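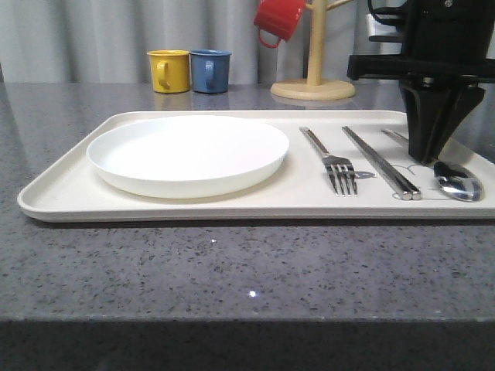
Our project was about teaching a robot arm to set a tray by driving it through the job by hand. We worked on it from July until the end of the summer term. The arm has a two-finger gripper, and the person teaching it moves a smaller copy of the arm that sits on a desk next to the counter. Whatever the small arm does, the big one does too, and the computer saves the joint positions and the camera video together. The task was to end up with a plate on the left and a fork, a pair of chopsticks and a spoon to the right of it. The tray has thin gray utensil outlines printed on it, and we used them as the target when we judged a run. We called the task Tumska and the recording program Waker, and those names are used in the rest of this report.

## How we recorded

One run is one full setting of the tray, from the first pickup until the gripper lets go of the last piece. We recorded 111 runs. Two people took turns driving, 40 minutes at a time, then swapped. We tried longer turns in the first week and the driving got sloppy near the end of them.

Before each run the driver brought the arm back to the same start pose. The other person put the utensils in the pickup area, changed their angle a little, and started Waker. If the driver dropped something and could pick it up again with the arm, we kept the run. If someone had to reach in, we deleted it.

## What was hard to drive

The plate was easier than we expected. The driver could take it by the rim and lower it slowly.

The chopsticks took the most practice. They are metal with square sections, and they need to be placed side by side. If the fingers closed on them at an angle, one would turn and slide out. What worked was lining up the gripper with both sticks first, stopping for a moment, and then closing.

The spoon has a long thin handle. Holding it too far from the bowl made it tip. The fork was similar, but the driver also had to keep its tines pointing toward the front of the counter.

Depth was a problem the whole time. From the driver's seat it is hard to tell how far the fingertips are above the tray. We pushed down too hard on several early runs and the arm stopped itself. Later we slowed the small arm's motion near the tray, and this fixed most of it.

## Training and results

We trained on the saved runs with Macapagal, the training code our lab course uses. We left out 6 runs where the video and the joint data did not line up. The trained arm could place the plate and the spoon well. It often got the fork down but turned too far from the outline. It still had trouble with the chopsticks, mostly at the pickup.

One thing we noticed is that the arm copied our pauses. In places where both drivers used to stop and look, it also stopped, sometimes for longer than we did.

## Next steps

- Add a second camera low on the side so the driver can see the fingertip height.
- Record more chopstick pickups on their own.
- Move the data to Paser, the shared lab drive, with a note for each deleted run.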